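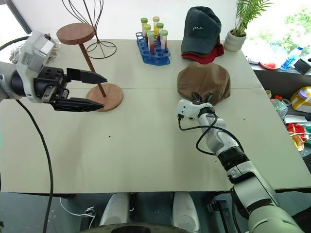
Lyle Van Dusen wrote in to say that he had cleared his big table three weekends in a row and that by Wednesday it was covered again, with a cap on top of another cap and a plant he kept meaning to move.

13th April
By the Achterberg house notes desk

Lyle's table is the usual kind. It sits near a window, it is the largest flat surface in the room, and everything without a home ends up on it. Wiping it down doesn't change that. What works is to deal with the things one type at a time and give each type a place that is easier to reach than the table.

Set aside an afternoon for the first round. After that it takes a few minutes in the evening.

What you need

A cardboard box for things that belong in other rooms
A damp cloth and a dry one
Felt pads, the stick-on kind
Two wall hooks or a short peg rail
A tray or saucer for each plant
Masking tape and a marker

Step 1. Take away what lives somewhere else

Go over the table once with the box. Anything that belongs in another room goes in, and you don't leave the room until the table has been gone over completely. Carrying things out one by one is how people end up repainting a shelf in the hall with the table still full. Put the box by the door and empty it at the end.

Step 2. Small stands and side tables

A small pedestal stand with a round top and a round base often gets lifted onto a bigger table for cleaning or repair and then stays there. Lift it by the pole, close to the middle, and keep it clear of anything next to it. If you hold it by the top, you are pulling on the joint, and the joint is the weak part.

While you have it up, check three places: where the pole meets the top, where it meets the base, and the underside of the base. If the pole turns in your hand, look for a screw from below and snug it up by hand. Don't force it. A screw that keeps turning without getting tight needs a longer one or a bit of wood glue and a night to set.

Wipe wood with a damp cloth and follow with the dry one. Put felt pads on the underside of the base. Then put the stand on the floor, next to a chair, where it will get used.

Step 3. Wire stands and other tall open pieces

Open wire pieces collect dust on the inner side of each curve. A dry paintbrush gets in there better than a cloth does. For greasy dust, use the damp cloth and dry the wire right away, especially where the wires meet.

These pieces tangle with everything. Don't park one next to rope, cables or anything knitted. On a table they belong at the back, with a hand's width of space around them, or on top of a low bookcase where nothing brushes past.

Step 4. Rope and cord

Rope left in a heap takes up more space each time somebody moves it. Shake it out to its full length first. Then coil it in loops as long as your forearm, giving the rope a half twist with each loop so it lies flat. Wrap the last stretch around the middle of the coil a few times and pass the end through the top. Hang it up. A coil on a hook stays a coil – a coil in a drawer doesn't.

Step 5. Racks and tubes

Test tubes turn up in more homes than you'd think, from science kits, seed saving, bead sorting and mixing dyes. Keep them upright and capped in the rack, and move the whole rack with both hands. Before moving it, press each cap down with a thumb.

If a tube holds liquid and you don't know what it is, leave it closed. Don't sniff it and don't pour it down the sink. Find out from whoever filled it. Once you know, write the contents and the month on a strip of masking tape and stick it near the top of the tube, where the rack won't hide it. A tube marked July with nothing else on it is not much help the next spring.

Colored liquids that sit in a window can fade, so a shelf away from direct light is better. It should be out of reach of children and pets.

Step 6. Caps

Stacking two or three caps is fine for a shelf, as long as the crowns nest and the brims point the same way. Put the one you wear most on top. Structured caps lose their shape when something heavy sits on them, so nothing else goes on the pile.

For caps in daily use, a hook by the door is better. Hang them by the strap at the back if they have one. Brush off dust before you hang them, and spot clean the sweatband with a little dish soap on a cloth. Let them dry over a bowl turned upside down.

Step 7. Plants

A plant may be the one thing that stays. Corners near a window suit most palms, but strong midday sun through glass can scorch the fronds. Turn the pot a quarter each time you water. Wipe ribbed pots from top to bottom so the dirt runs down the grooves, then dry the saucer before you set the pot back on it.

Step 8. The table itself

Wipe the top along its length. If it is made of panels, run a folded corner of the cloth along the seam, then dry the seam well. Standing water in there can make the edges swell on some materials.

Put back the plant and one other thing. Then empty the box by the door.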